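Thread: Do you finish a series you've stopped enjoying?
Books & Reading > General

marlpit_9
I am on book six of a fantasy series that was planned as three. Book one was 400 pages. The one on my nightstand is 801, and so far everybody has spent it walking to a wedding. I don't like the groom. Do I keep going?

Quintana
No. You have read five and a half books more than you owe anyone.

flutton_road
Disagree. Book six is the slump in every long series. The author has divorced, bought a boat and stopped returning the editor's calls. By book eight he needs money for the boat and the plot comes back.

marlpit_9
There is a book eight?

flutton_road
There are eleven. The last one is due in November.

Unamia
My rule is fifty pages, and if I'm not curious by then it goes to the library sale. I've used it for years and regretted it once, with a novel about a lighthouse that everybody I know now won't shut up about.

Quintana
Fifty pages works for a stand-alone. It doesn't help a person who liked the first three and is now reading out of loyalty. That's how I ended up with a whole shelf of detective novels where the detective had retired twice and was solving crimes by phone.

MilagrosGarrido
I'm going to stick up for finishing. I read all nine of the Wasuso books, 3,196 pages in my edition, and at least 2,000 of those were weather. I'm still glad I did it. The scene at the ferry in the last volume only works if you have been as bored as the characters have.

Quintana
That is the best argument against a series I've ever read.

MilagrosGarrido
You haven't been to the ferry.

Unamia
Can you skip to the ferry?

MilagrosGarrido
You can, in the way you can skip to dessert. I did once have to bribe myself through volume five with Dairy Milk, one row per chapter, and the chapters in that one are short.

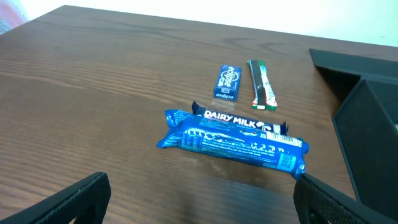
Page 2 of 3

flutton_road
One row per chapter is generous. I allow myself a square, and only if somebody has died.

marlpit_9
Nobody has died in mine since book four. I'd starve.

pell_mell
Has anyone mentioned audiobooks? I got through the slow part of a naval series while painting the garage. Two coats. I couldn't tell you the name of the ship but I know how it ended.

Quintana
Then you didn't read it, you were in the room with it.

pell_mell
The garage looks great, thanks.

Unamia
Can we go back to the wedding? marlpit, how far are they from it?

marlpit_9
There's a map in the front. They have gone a thumb's width since chapter two, and the castle is on the facing page. One of the horses is now sick, and we've had two chapters from the point of view of the man who looks after the horse.

flutton_road
Oh, don't quit now. The horse man matters.

marlpit_9
Matters how?

flutton_road
I can't say without spoiling book nine.

Quintana
This is how they get you.

marlpit_9
Fine. I'll read to the end of the horse business and report back. If he turns out to be a lost prince I'm mailing the book to flutton_road, postage due.

flutton_road
I'll send you my address.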